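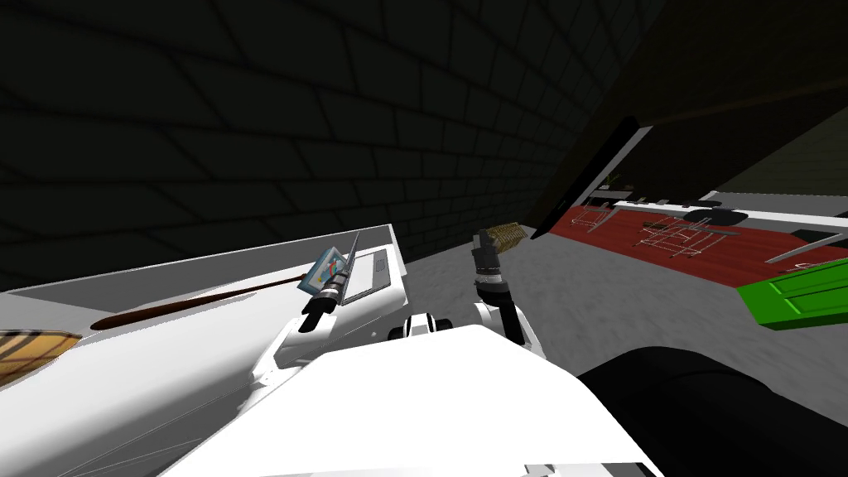

## Minutes of the December meeting, Stivorska Lane Allotments

We began a little after seven, once everyone had found a chair and Noreen Dogar had very kindly passed round the mince pies (thank you, Noreen, they were lovely, and the recipe has been asked for by several people). Apologies came from the Rainer family, who are all down with colds. The November minutes were agreed with one correction: it was the lower gate that sticks, and the upper one is fine.

### Water

Oliwia Żak has been on to Holtico again about the leaking standpipe by plot 27. They have quoted £141 for the repair, and after a good long chat about whether we could manage it ourselves with a bit of tape and patience, we agreed to pay them and have it done properly before the hard frosts. Oliwia will ring them back.

### Seed order

Noreen has 128 packets on the list so far, with a great many of us wanting the same purple beans as last year. Anyone still dithering should let her know before Christmas, please. The broad beans did so well this time that she is doubling them.

### Compost and paths

The Garkano delivery was left on the wrong side of the hedge, and we are all grateful to those who turned out with barrows. Wood chip for the middle path was talked over at some length and put off until spring.

### Any other business

The hedgehog box has been moved behind the shed. Somebody's blue flask is still in the hut.

Next meeting in January, same place. Oliwia to bring the key.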